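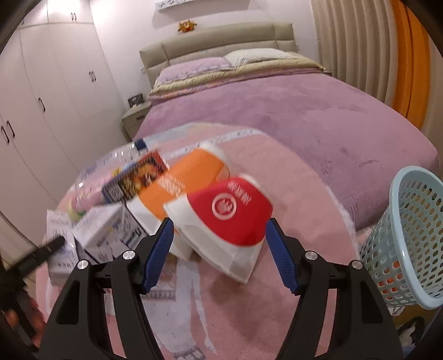
Handheld gripper, fingers open, reaching for packaged goods on a bedroom rug. Skullano household programme, Gudgate.

**1/** Gudgate is publishing its findings on a pinch injury to an operator in the Skullano household programme in May. The review has closed. The main points are set out in this thread so that other groups using similar handheld tools can check their own equipment.

**2/** The injury was minor. The operator's left index finger was caught between two links at the base of a gripper finger as the jaws closed. First aid was given on site and the operator was back at work the next morning. We thank them for reporting it promptly and in detail.

**3/** The tool is held in the hand and worked by a trigger. It has no motor. Closing force comes from the operator's own grip through the linkage, and a return spring opens the fingers when the trigger is let go. Our original risk assessment rated it as low hazard on that basis. That rating was wrong.

**4/** What happened: the operator was lifting a soft package from the floor. The trigger stayed down after release and the jaws did not open. The operator reached across with the free hand to push the finger back. The linkage then let go without warning and swung through its travel.

**5/** The recording from the tool's own camera runs for 90 seconds on either side of the event and was reviewed frame by frame. The trigger sensor reads "released" while the fingers remain closed. The operator's account and the recording agree.

**6/** The direct cause was a worn return spring. Berwyn Gronow, who leads mechanical design at Gudgate, stripped the tool at our Rees workshop. The spring had lost enough tension that it could no longer overcome friction at the main pivot when the fingers were fully closed.

**7/** A second factor was lint. Fibres from rugs and blankets had packed in behind the pivot washer. Bench testing had been done with hard objects on a clean table, where this does not occur. Homes are full of fabric, and our test plan should have reflected that.

**8/** We inspected every tool of the same build. Of the 12 in service, 7 showed lint at the pivot and two had springs below the tension limit. All 12 were withdrawn the same afternoon and none was returned to use until it had been rebuilt.

**9/** No fault was found in the finger pads or in the camera mount. The wrist strap was also examined, as a loose strap can enter the linkage. It played no part in this event, but the strap instructions have been rewritten all the same (see post 14).

**10/** The review also looked at how the work is laid out. Many household tasks are done with a tool in each hand, at a bed, a low table or on the floor. When one tool jams, the operator has no free hand, and the natural response is to put the other tool down nearby and reach in.

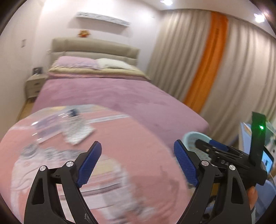

**11/** Clothing and bedding tasks deserve particular care for this reason. Cloth bunches, it hides the ends of the fingers, and it sheds into the joints. Operators told the review that they had grown used to freeing a sticky finger by hand several times in a session. None of those cases had been logged.

**12/** This is the finding we regard as most serious. A stiff finger was seen as a nuisance and dealt with on the spot. Our fault form asked only about "stoppages", so staff had no clear place to record it. Gaétan Cloutier, Head of Operational Safety, has replaced the form. Any finger that fails to open at the first release is now a reportable fault.

**13/** Changes to the tool: a stronger return spring, replaced on a fixed schedule whether or not it appears worn; a felt seal over the pivot; and a guard covering the gap between the base links. The guard adds a little bulk. Operators who tried it said it did not get in the way of reaching into corners.

**14/** Changes to procedure:

- Before each session, close and release the fingers fully and watch that they open on their own.
- Fasten the strap and tuck in the free end.
- If a finger sticks, stop the recording, set the tool on the floor with the jaws facing away, and call the session lead.
- Do not put a hand inside the linkage at any time. Clearing is done with the nylon hook supplied in each kit.

**15/** Session leads at Rees have been trained in the new procedure. The partner team at Nodance will complete the same training before its tools are released. Until then, Nodance sessions are limited to hard goods and packets.

**16/** On the recordings: data from the affected tools has been checked for moments where the trigger reading and the finger position disagree. Those segments are flagged and will be left out of the training set. A robot arm taught from them would learn that the jaws are open when they are closed, and that is a safety matter in its own right.

**17/** Two questions came up often from staff. First, nobody will be marked down for a session ended early under the new rule. Second, gloves were considered and rejected: those we tried reduced feel at the trigger, and a loose fingertip could be drawn into the joint.

**18/** If your group uses a tool with exposed links and a spring return, we suggest checking the spring under load with the fingers fully closed. A tool with a weak spring can pass a check done half open. Ours did.

**19/** The full report, with drawings of the guard and seal, is available on request from the Gudgate safety office. Mr. Gronow's workshop notes are attached to it as an appendix. Corrections and reports of similar faults are welcome at the same address.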